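Flerkavura Release Index

A table of game releases and the publishing deals behind them, kept as plain CSV. Each row ties one game to one developer, one publisher and one territory. The index was started to answer a narrow question: when a studio leaves a long publishing deal, who puts out its next game, and how long does that take?

Maintainer: Anika Pettigrew
Current version: 2025-10-31
Format: CSV, UTF-8, comma separated, header row in every file

Contents

releases.csv - 1,000 rows, one per game per territory
studios.csv - 239 rows, one per developer
deals.csv - 375 rows, one per signed or announced publishing deal
notes.txt - free text notes keyed to row IDs
check.py - consistency checks, standard library only

Getting started

Unpack the archive anywhere and run check.py from the top folder. It reads the three CSV files, confirms that every studio_id and deal_id points at a real row, and prints the IDs of any that don't. A clean run prints nothing and exits with code 0. Python 3.9 or later is needed. There is no install step and no package to import.

If you open the files in a spreadsheet, import all ID columns as text. Leading zeros are part of the ID and most spreadsheet programs will strip them without warning. Files saved back from a spreadsheet after this has happened will fail check.py on nearly every row.

Fields in releases.csv

release_id: six digits, zero padded. Never reused, even when a row is removed.
title: title on the box or store page in that territory.
title_alt: other titles, separated by a vertical bar. Empty if none.
studio_id: lead developer. Support studios are listed in notes.txt only.
publisher: publisher name as credited in the game, with no attempt to merge parent companies.
territory: one of NA, EU, JP, OTHER.
platform: first platform in that territory. Ports get a row only if the publisher is different.
release_date: YYYY-MM-DD, YYYY-MM or YYYY, depending on what the source supports.
deal_id: empty when no deal is known. An empty value does not mean self-published. Use the self_pub column for that.
self_pub: 0 or 1.
source: short code, expanded at the bottom of notes.txt.

Fields in deals.csv

deal_id: five digits, zero padded.
studio_id: developer side of the deal.
publisher: publisher side.
kind: single, multi or exclusive.
count_announced: number of games announced under the deal. Empty if never stated.
count_released: number that came out. Calculated from releases.csv when the version is built, so do not edit it by hand.
start, end: same date rules as release_date. For most deals the end date is the date of the last release under the deal, and end_basis is set to "last". Where one of the parties announced an end, end_basis is "stated".

How rows are collected

Rows come from credits screens, printed manuals, store pages and press releases, in that order of trust. Where a credits screen and a press release disagree on the publisher, the credits screen wins and the conflict goes into notes.txt. Fan wikis are used to find leads. They are never entered as a source.

The first batch came from the Zamora list, a hand-typed file of console releases that had circulated by email for years. All rows from it were checked against a second source before they were let in, and 153 were dropped. Most of those were duplicates under a regional title. A smaller group were games that had been announced with a publisher attached and then canceled.

Entry is done by one person and reviewed by a second. The reviewer gets the row without the source code and has to find the publisher independently. If they land on a different name, the row is held until both have looked at the same evidence. The average hold is short, but a few rows from small PC publishers have been held since June and are not in this version.

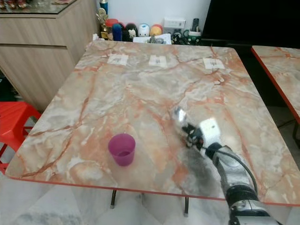
Held rows are kept in a separate file that is not shipped. Requests for a held row can be sent to the maintainer with the title and territory, and the answer will say what is missing.

Known problems

Exclusive deals are overcounted before online storefronts became common. Press coverage from that period tends to call any deal of more than one game "exclusive," and the contracts are rarely public. Treat kind = exclusive as "described as exclusive at the time."

Japan is thin. Many JP rows have only a year, and title_alt is often missing where the game never left the territory. Romanized titles follow the developer's own spelling when there is one. When there isn't, long vowels are written without marks, so searches should allow for both forms.

Studios that changed names keep one studio_id across the change. Studios that split get new IDs for each part, and the old ID is closed. Sotham is the test case for this in check.py: it closed, its staff formed two teams, and both teams later shipped games for the old publisher. If you count returns to a former publisher, decide first whether a split studio is the same studio. The index does not decide for you.

Mobile and browser games are out of scope unless they were part of a deal that also covered a console or PC game. There are a handful of these and they have platform set to MOBILE or WEB.

Sales figures, review scores and budgets are not included and there are no plans to add them.

Changes in this version

Split the old "region" column into territory and platform.
Added end_basis to deals.csv.
Closed the duplicate ID for Vutley, which had been entered once as a developer and once as a publishing label. The developer ID stays. Rows that pointed at the label now carry the name in the publisher column only.
Fixed a bug in check.py where a date given only as a year was read as January 1 and sorted ahead of fuller dates from the same year - year-only dates now sort last within the year.
Removed trailing spaces from publisher names. Joins on publisher that worked around this can drop the workaround.

Corrections

Send corrections by email, one row per message, with the release_id in the subject line. Attach a photo or scan of the credits or manual page if you have one. A link to a store page is fine for recent games, but store pages are edited after publisher changes, so include the date you looked at it.

Please don't send a whole edited copy of releases.csv. There is no safe way to merge it, and it will be sent back.

Reuse

The tables may be copied and changed for any purpose, with credit to the Flerkavura Release Index and the version date. Game titles and company names belong to their owners. If you publish counts from the index, state whether you counted rows or games. One game with three territories is three rows, and group-by queries on title will miss cases where the name changed between territories. Join on title_alt as well, or use the work_id mapping at the end of notes.txt.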